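Hands Full: Teaching the Machine at Drolov

Posted April 25, 2024
Filed under: Work, Machines, Laundry

Drolov washes, folds and returns other people's clothes, and has done so in Drivmont for long enough that half the town has worn a sweater creased the Drolov way. In October the company announced that folding would be automated. The folders took this calmly. They had been promised an automatic coffee maker the year before and were still waiting for it.

The plan has a name, Grumitz, and a slide deck of 37 pages. Page three says that staff will be "freed for higher-value tasks." Page four is a stock photo of a sunrise. So far the higher-value task is folding, done more slowly, with a pair of grippers, so that a robot arm can someday be shown how it went.

It works like this. You hold a gripper in each hand. You pick things up with the grippers and never with your fingers, which after a career in laundry is like being asked to butter toast with oars. The software, called Hegazy, keeps the attempts it likes and throws out the rest, and it doesn't say why. The day's target is 28 keepers per person. The first week, the folding room's best pair of hands got three.

The work takes place on a bed, beds being where most of the town's clean laundry ends up anyway. A folding table was tried first. Hegazy got very good at the table.
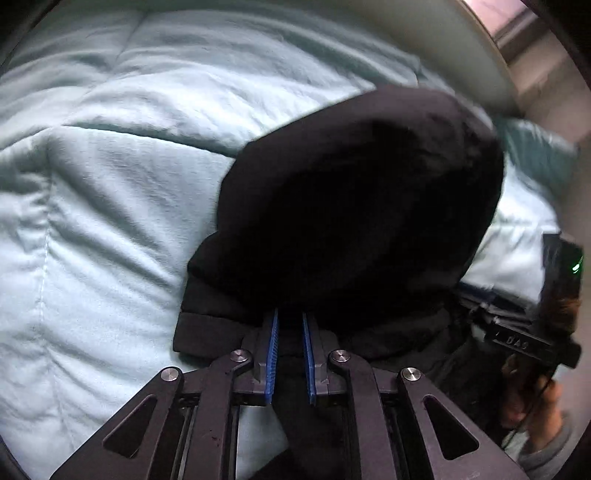
My mother folded for a living and would have laughed herself sick at this, a reader writes. She could do a fitted sheet while arguing on the phone. Will the people doing the teaching get anything once the thing has learned, or is it a handshake and a cake?

Black on pale quilting. Dark clothes are the ones everybody tries to swap away, with their folds sunk in shadow and no obvious place to start. The blue pads on the jaws are the only cheerful thing about the job.

As for the handshake and the cake, the folders asked the same question at the spring meeting, in less polite words. The answer was that Grumitz involves no layoffs "at this stage." It was pointed out that a stage is something you get to the end of. The minutes record a pause.

What has changed so far is smaller and stranger. People who never gave a thought to their hands now talk about them all through lunch. Do you pinch and then lift, or is it one motion? How do you find a shoulder seam without looking? There are firm opinions on sleeves. Two schools of thought have formed over whether to start from the collar or the hem, and the schools no longer share a microwave.

The pay stayed the same, which was noticed. The job title went from "folder" to "demonstrator," which was noticed more, mainly by relatives. One demonstrator's son told his class that his parent goes to demonstrations, and there was a phone call from the school.

There are aches, too. Folding used to get you in the lower back. Gripper work gets you in the thumb and along the forearm, so the old back stretches taped up by the time clock have been joined by a second sheet, in a different handwriting, for wrists. Breaks now come every hour. The folders had asked for hourly breaks for years. They were approved within days of Hegazy's keeper numbers dropping off after the first hour.
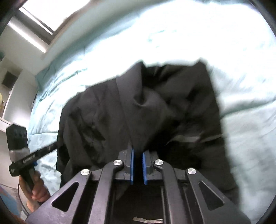

You are all being too gloomy, runs another comment. When our plant got its first robots I was sure I'd be out by summer, and what happened is that I spent years fixing them. Learn where the reset button is and make sure you're the only one who knows.

Daylight from the window on one side, the crumpled black garment in the middle, the fingertips up against the fabric. Bright days are popular with people and less so with Hegazy, which has twice rejected a whole morning's work for reasons it filed under "other."

The reset button, for the record, is on the back of the charging rack, behind the spare pads. Word has already gotten around.

The arm that is meant to learn from all this lives in the next room and is brought out for trials. At its last one it picked up a T-shirt, held it at shoulder height for a good while, and put it back down where it had been. Several of the demonstrators said they had worked with people like that. It has been given another three months, and the folding table has gone back into daily use for the customers' orders, which still have to be out by five.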